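Dirt drive: grade it or gravel it?

kavinda_g
Dry as a bone in Faddale. Is gravel worth it? Quote is 2000 for 135 feet.

Jumby
No. Grade it in December, crown the middle.

hashini.s
Disagree. Ours rutted again by spring. Gravel over fabric.

Jumby
Fabric is a waste on packed dirt.

kavinda_g
Track up to the houses:
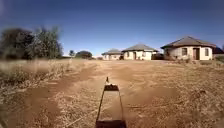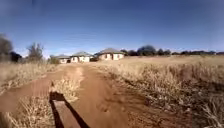
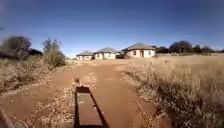
Re: Dirt drive: grade it or gravel it?

GeertJ
Get a second quote. I paid less at Vutholm for 13 loads.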